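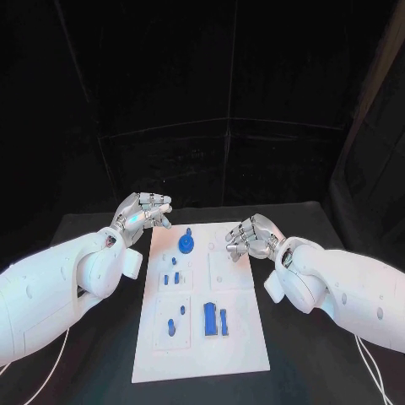
Bench 2, black tabletop, white board between the two arms

Gorholm Institute > Research Facilities > Safety > Walk-throughs
People | Labs | Grants | Forms | Contact

Lab inspection checklist, Madcombe Building, July
Inspector: Inês Cordeiro
Host group contact: Bogdan Coman

1. Visiting researchers inducted: PARTLY. The register says all 36. I asked for the signed sheets and got almost 30.

2. Eyewash flushed weekly: YES, on paper. Every entry is in the same pen and the same handwriting. I'd like to see next month's.

3. Exits clear: NO. Caltard crates in the north corridor, "going tomorrow". They were going tomorrow in the last report too.

4. Solvent cabinet under 60 litres: YES. Labels facing the wall, so it took a while.

5. Fume hood alarm: NOT TESTED. Bogdan says it works. Test it with me there, please.

6. Grant-funded equipment tagged: PARTLY. Filip store has tags up to 200, then a gap.

7. First aid kit: YES. Burn gel expired, replace.

Re-check of 3 and 5 at 9 am, before the centre opens to visitors.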